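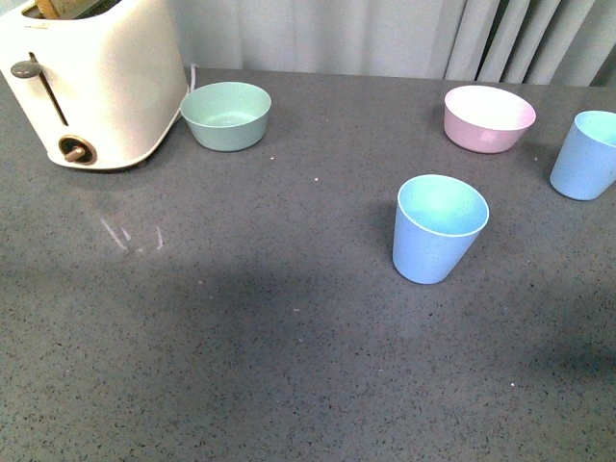

PROSBRIDGE COMMUNITY KITCHENS
Equipment Review Group
Minutes of the August meeting, held in the Kotgate meeting room

Chair: Flynn Tawhiri
The meeting opened at 9:30 a.m. Minutes of the previous meeting were accepted without change.

1. Okis table-clearing kit: purpose of the review
The Chair reminded members that Asante has offered the Okis kit on a trial lease. The kit consists of arms, grippers with small cameras, a control unit and the training software. The group was asked to advise whether the lease should be taken up for the Kotgate kitchen. It was noted that the offer covers cups and bowls only. Plates, cutlery and glassware are outside its scope and would continue to be handled by staff.

2. Report on the counter work
Members received the report on the stacking and sorting tasks, which use lightweight cups and bowls of the kind already in service at Kotgate. 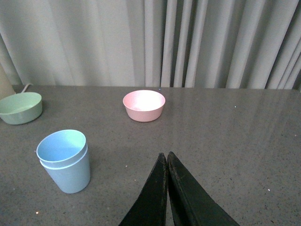
Item 2. Two cups nested on the counter, with the gripper fingers closed and the bowls behind.

The group discussed what should count as a completed stack. It was agreed that a cup must be fully seated in the one below it and must stand without support from the gripper. The supplier's own score sheet does not make this distinction, and Asante will be asked to amend it.

A member asked whether the arms could be supplied singly. The Chair replied that the lease price is for a pair, and that the software license is tied to the pair.

3. Layout and space
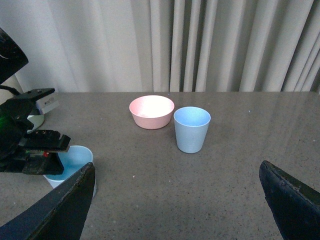 Members were concerned about the reach of two arms over a shared counter. The supplier's guide recommends that each arm be given its own side and that items for both be kept toward the middle. The group asked for a drawing showing the space required at Kotgate, including clearance for a person passing behind. Power and data cables are to be shown on the same drawing.

4. Cost
The quoted lease is $2000 for 6 months, with a refundable deposit of $200. Replacement gripper fingers are charged separately, and no price list has been received. The group declined to make a recommendation on cost until the list is available.

5. Items lying on their side
The written offer says little about cups that are not upright.
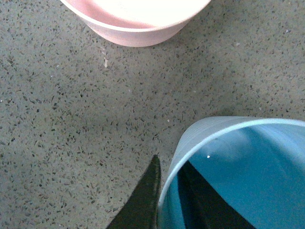 Members considered this a normal condition at a return counter and asked that it be written into the trial as a separate task with its own results. The supplier is also to state whether the gripper may hold a cup by the rim, and what wear is to be expected on the cup from repeated handling.

6. Actions
Chair to request the amended score sheet and the price list from Asante.
Chair to obtain the counter drawing for Kotgate.
Lease decision held over to the next meeting.

The meeting closed at 10:45 a.m.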